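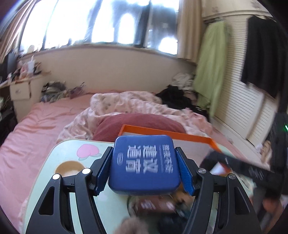 Ordenando la mesita de la cama, en agosto. Va todo rápido porque tengo que devolver la habitación en septiembre y aún no he embalado ni la mitad.

La idea: una mesita verde menta, una caja con el borde naranja y decidir qué se queda dentro. Nada más. Lo que no cabe va a la bolsa de Riltmont, la tienda de segunda mano de la esquina, que recoge hasta las 8 y luego cierra sin avisar.

La lata azul, la de los caracteres chinos en la tapa. Esquinas redondeadas, tapa brillante. Se queda, eso no lo discuto. Dentro guardaba botones, ahora ya ni me acuerdo.

La mesita tiene un melocotón dibujado, con sus hojas verdes, y un hueco redondo para el vaso. La compré en Lulau hace dos veranos, patas plegables, un poco coja. Para desayunar en la cama regular – para clasificar trastos, perfecta.

### La caja naranja y lo de alrededor

Por dentro es blanca, así que se ve enseguida lo que hay. Un bloque marrón muy oscuro, de aspecto rugoso, justo encima de la caja. Al lado la bandeja ovalada con el cepillito negro y la cuchara de metal, que siempre acaban juntos no se por qué. Al fondo la colcha rosa y la manta estampada hecha un lío. El peluche y el cochecito verde azulado esperan turno.
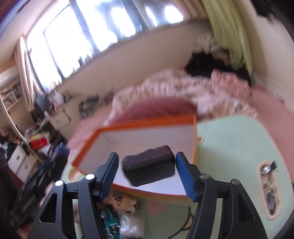
Marisol: yo las cosas que se desmigan las meto antes en una bolsita con cierre, si no luego aparece polvillo en todo lo demás. Y la cuchara a la cocina, mujer!!

Vale, apuntado lo de la bolsita. Lo de la cuchara no prometo nada.

Reparto provisional, por si a alguien le sirve:

- a la caja: la lata y lo pequeño que no quiero perder
- a la bandeja: cepillo, cuchara, cosas de uso diario
- al maletero: peluche, manta, la colcha cuando esté lavada
- a Riltmont: lo que lleve 5 meses sin tocar

Las etiquetas son de Halás, paquete de 200, pegan bien en cartón y fatal en plástico. El trastero de Utum me sale pequeño, es el 234, al final del pasillo. Habrá que apilar.

Otra de la caja, con algo pequeñito encima, una parte como de anilla translúcida y debajo un trocito amarillo. Ni idea de a qué caja pertenece eso, tendra que esperar.

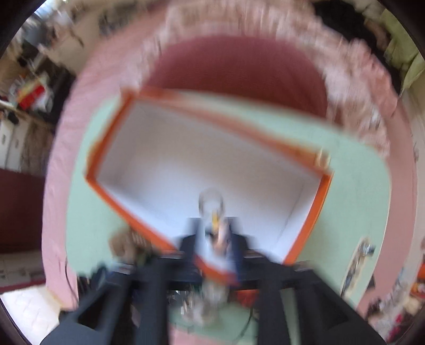
*Última modificación de esta página: 22 de agosto de 2025*

Falta la parte de la ropa negra que está al otro lado de la cama, si es que es ropa toda – la miro mañana. Y doblar la manta.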